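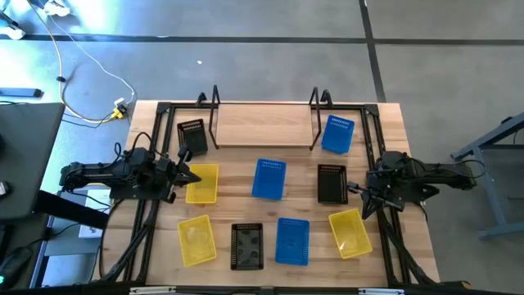
Small mesh baskets in yellow, blue and black.

Kiltovside Seed Swap: your questions

I'm Arlindo, and I run the swap out of the old hall on Rocha Street. I get asked the same handful of things every season, so I've put my answers in one spot (and yes, you can still email me!).

Do I have to bring seeds to take seeds?
Nope! First-timers can take up to 20 packets without bringing a thing. After that I'd love it if you brought something along, even if it's just a paper bag of coriander you let bolt. We've all got one of those.

How are the seeds sorted?
By colour. Yellow is for veg, blue is for flowers and black is for herbs and anything I couldn't put a name to. Have a good rummage, just pop things back in the same colour.

How should I label mine?
Name of the plant, the year you saved it and your suburb. If you know the variety, write that too. "Nan's big tomato" is a perfectly good variety name as far as I'm concerned.

Can I bring seed from hybrid plants?
You can, but please write "hybrid" on the packet. I grew a pumpkin from an unmarked one a few years back and got something the colour of putty that tasted like a wet sponge. The chooks wouldn't touch it either.

How old is too old?
Depends what it is! Parsnip and onion I wouldn't bother with after a year. Tomatoes go on for ages if they've been kept cool and dry. If you're not sure, try ten on a damp paper towel and see what comes up.

What about cuttings and bulbs?
Garlic and shallots, yes please, especially in July. Cuttings are fine if they're potted and free of bugs. No soil from the veggie patch, thanks.

Is there parking?
A bit out the front, and loads more behind the Trerine bakery, which does a very decent vanilla slice.

When's the next one?
November 6, 2021, from nine till noon. We had over 70 people through last time and the basil went in the first half hour, so come early if that's what you're after. Bring your own envelopes if you can, I always run short.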